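Stabiliser, bobbin tension and a hoop that would not hold

January 2, 2022

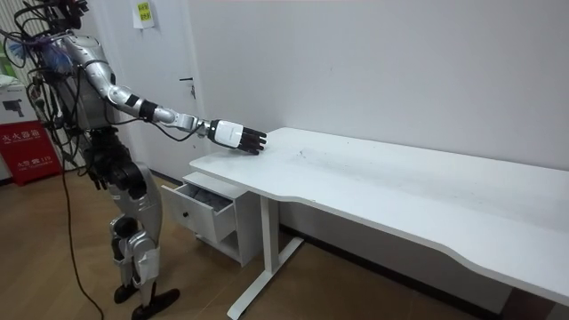 Silver arm, long white desk.

I have been getting puckering on dense fills since June, and over the break I finally worked through it properly. These notes are mostly for my own reference, but Zainab Ojo asked for the settings, so they may as well go up where she can find them.

The test design was a solid leaf shape in tatami fill, no underlay changes between runs, digitised once and left alone. Fabric was a mid-weight cotton drill from the same bolt each time, pre-washed and pressed without starch. Needle was a 75/11 embroidery point, replaced at the start of each batch. Top thread was 40 weight polyester, colour kept to one spool so that dye differences didn't come into it.

First variable: stabiliser. I had been using a single layer of medium tear-away, the Stonitz one on the wide roll. It perforates along the edge of a dense fill well before the design is finished, and from that point the fabric is carrying the stitches by itself. Two layers delayed the problem without curing it. A single layer of cut-away did more than both layers of tear-away, and it left the back less scratchy as well. I now use cut-away for anything with a fill wider than my thumb and keep tear-away for outlines and lettering.

Second variable: bobbin tension. Drop test, bobbin case held by the thread tail, small flick of the wrist. Mine slid straight to the floor, so it was far too loose. I turned the screw clockwise in very small steps, marking the starting position with a paint pen first. The satin column test should show bobbin thread down the middle third of the back. It took four attempts. The top tension then had to come down as well, and I suspect I had been winding it up for months to compensate for a loose bobbin case.

Speed made less difference than I expected. Dropping the machine to its slowest setting improved the corners slightly and did nothing visible for the fill.

The third variable was the hoop, and this is where most of the fault was. The inner ring on my large hoop has bowed along the long sides. With the screw done up as far as it would go, I could still pull the fabric from the middle of either side with two fingers. At the corners it was held hard. Folasade Osagie suggested binding the inner ring with cotton twill tape, which is an old hand-embroidery method. I used 12 mm tape, wound on a slight angle with the edges just overlapping, and hand-stitched the end on the inside face. Check the clearance under the presser foot before running anything. Mine was fine, but the screw needed backing off a good deal to accept the extra thickness.

Hooping order, for the record: loosen screw, outer ring flat on the table, stabiliser, fabric, press inner ring in from the far end towards the screw, tighten. No tugging on the fabric afterwards. Pulling it drum-tight in the hoop stretches the grain, and it relaxes into ripples when it comes out.

With the bound hoop, cut-away and corrected bobbin, the leaf came out flat before pressing. There is still a gap of a thread or so between the fill and the outline on the left side. That looks like pull compensation, and I will have to go back to the digitising file for it.

Still to do: the same test on knit, with a ballpoint needle and the fusible mesh from Okafor. I have 3 metres of it and no notes at all on how it behaves.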